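How to line a three-sided booth with mural wallpaper

If you have a table that stands in a box with three walls and an open front, plain panels around it become boring very quickly. In this guide I explain how to cover such walls with a large jungle paper and how to finish them around a marble top. It is a job for two people and one long afternoon. I did it together with Mekdes Mekonnen, who has more patience than me with the corners.

What you need

Mural paper with a big pattern, ready-mixed paste for non-woven paper, a wide brush, a plastic smoothing tool, a sharp knife with new blades, a long steel ruler, a pencil, a sponge and old sheets to protect the table top.

Step 1. Choose the pattern by its size

On a small wall, a tiny pattern looks nervous. I prefer animals that are almost too large for the panel. Ours is a salmon-pink paper with deep green leaves and animals in black line drawing. The elephants take most of the side walls, and a white rabbit with upright ears sits on the back wall.

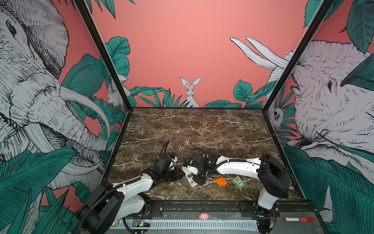
Before you cut anything, unroll the paper on the floor and look at it from a few steps away. Decide which animal must be complete and which can lose an ear or a foot. For us the rabbit had to be in the middle, so we measured everything from him. Mark the centre of the back wall with a light pencil line from top to bottom, and check it with a level.

Step 2. Prepare the panels

Wash the panels with warm water and a little soap, and let them dry until the next morning. Fill the screw holes. If the surface is shiny, sand it lightly and put one coat of primer. Cover the marble with the old sheets, two layers, and fix them at the edge with paper tape. Paste on marble is not a disaster, but it is tiring to clean from the polished surface.

Step 3. Hang the back wall first

Put the paste on the wall, not on the paper. Start at the pencil line and work towards the two sides, pressing from the middle with the smoothing tool. Leave a little extra paper at the top, at the bottom and at both corners. Air bubbles smaller than a coin usually disappear when the paste is dry — the bigger ones you must push out now.

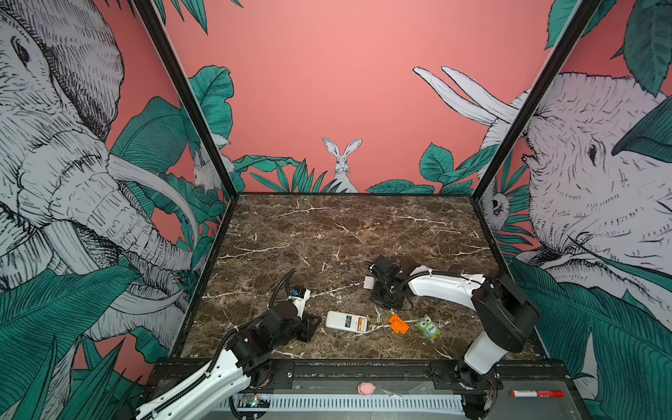
Drilville Makers' Club — Interiors and Furniture Group

Step 4. Hang the side walls

The side walls are easier if the animals look towards the back or towards the middle of the booth. Hold the dry paper against the wall and move it up and down before you decide the height. The tusks and the trunk draw the eye strongly, so I would not let a joint pass through them. Green leaves are much more forgiving. If you need a joint, hide it there.

Step 5. The corners

Black posts in the back corners are a big help, as they cover the place where two papers meet. Cut the paper with the steel ruler and change the blade often. A tired blade pulls the wet paper and makes small teeth in it. Mekdes changes hers after every long cut, and her corners are better than mine.
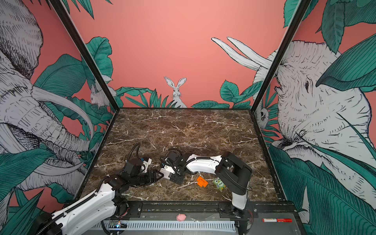

Step 6. The bottom edge

Wait 90 minutes before you trim along the table. Push the paper gently into the angle with the ruler and cut in one movement. Wipe the marble immediately with a damp sponge, then with a dry cloth. Brown marble with light veins hides dust well, but dried paste shows as a dull spot when the lamp is on.

Keep the leftover pieces rolled in a dry cupboard, with the batch number written on the back. Nahom Hailu, from our group, repaired a torn corner in February with a leaf cut from such a piece, and I had to search to find the place.

Questions about paste or blades can be left in the group's notebook, next to the paper cutter.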